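Will a robot ever put my groceries away?

I have been promising Polyxeni Lazaridis a post on this since May, when she left a comment asking whether she should hold off on hiring a cleaner because "the robots are nearly here." Polyxeni, hire the cleaner. But it's a good question and I've spent way too many evenings on it, so let's get into it.

My interest is a selfish one. I run a small rental business (four apartments in Matstead, two of them upstairs from a bakery), and between guests somebody has to reset each kitchen. Mugs back by the wall, drawers emptied of half-eaten snacks, crumbs out of the toaster, the towel folded the way it looks on the listing. I timed myself on a Monday and one kitchen took 55 minutes. That's just the kitchen! If a machine could do even half of it while I stripped the beds, I'd be first in line with my wallet out.

And it's always small stuff in awkward places. A drawer left open with a bag of chips in it, fruit on a plate, a cereal box lying down when it ought to be standing up. You and I sort that out while talking on the phone. A machine has to work out what each thing is, where to grab it, how hard to squeeze and where it goes next.
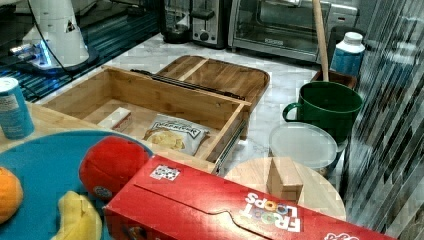
Chips in the drawer, cereal on its side. A pretty normal counter, if you ask me.

Chips are my favorite test, by the way. The bag is slippery, it changes shape the second you touch it, and the part you care about is fragile. My friend Markos Alexiou works in packaging at Kalogeropoulos, where they've had arms putting bags into cartons for years, and he laughed at me when I brought this up. His bags all come down the belt facing the same way at the same spacing, and if one lands crooked the line stops and a person walks over. "You want it to find the bag," he said. "Ours never has to look for anything."

That stuck with me. Most shop-floor robots are brilliant at a chore that has been tidied up for them in advance. At Trenier, the furniture place where Konrad Fankhauser does maintenance, there's a cell that drives screws into cabinet sides all day long, 1,114 on the shift he showed me, and it only missed a couple. Then he slid the panel over by the width of his thumb and the thing just sat there waiting for a human. He was very pleased with himself. I was a bit sad about my kitchens. 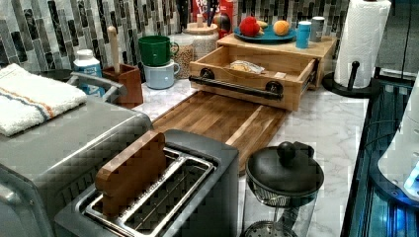 My rentals would be a rough first job for any of these machines. Every guest leaves things somewhere new, and I can't bolt the furniture down to suit a robot. I also have opinions about where stuff belongs, and I've never written them down. Take stacked mugs: with the dark green one on top of the paler one and both handles turned to the right, I'd say leave them alone, they're done. But what if the handles pointed at the wall? I'd turn them without thinking, and I'm not sure I could explain why to a cleaner, let alone to a piece of software. So part of the problem is me.

Drawers are the other thing I keep coming back to. Opening one sounds like the easiest job in the house, right? Get hold of the handle, pull. Except you have to pull straight, and stop before it comes off the runners, and notice if something inside has jammed against the top. I have a drawer in the second apartment that needs a little lift and a wiggle to the left. Every regular guest knows about it. I've watched a lot of demo videos this spring and I'd say drawers are coming along nicely, at least the ones with a big chunky bar to hold on to. The arms have also gotten much less jerky than they were when I last looked.

Speed is another matter. Thanasis Margaritis, who rents the unit below my office, bought a countertop helper arm from Gokix with the idea of having it unload his dish rack. It does unload his dish rack. It takes 18 minutes, and he has to set the plates in a certain order first — he told me this quite proudly, over coffee, while washing a cup by hand.

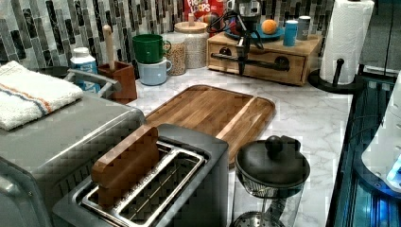
Does slow matter, though? I go back and forth on it. My dishwasher takes forever and I've never once stood there tapping my foot, because I'm off doing something else. If an arm needed the whole afternoon to reset a kitchen and check-in wasn't till evening, fine by me! What I can't have is one that gets most of the way and then leaves a jar on its side with the lid off and a guest coming up the stairs. I'd have to stay and watch it, and then I might as well do the job myself.

Money, quickly, as a few of you asked. I pay 295 a month for help with the turnovers, and that covers beds, bathrooms, floors and the kitchens I don't get to. For a machine to make sense to me it would have to come in under that and do more than one room. A robot that only does counters is a very expensive sponge.

So where would I put us? Same object, same spot, all day long: machines have that one, and have for ages. Known objects in a kitchen that's been set up with some care: getting there, and quicker than I expected a year ago. Any old kitchen after a family of five has had breakfast in it: no, not yet, and I wouldn't plan my business on it.

Periklis Dimitriou emailed to say I'm being too gloomy and that his vacuum robot has changed his life. I have one too, Periklis, and I love it, but it ate a phone charger last week and I still have to pick up the socks first. Next post is the mattress topper comparison, which I know some of you have been waiting for, and I'll do the drawer wiggle video if enough people want it.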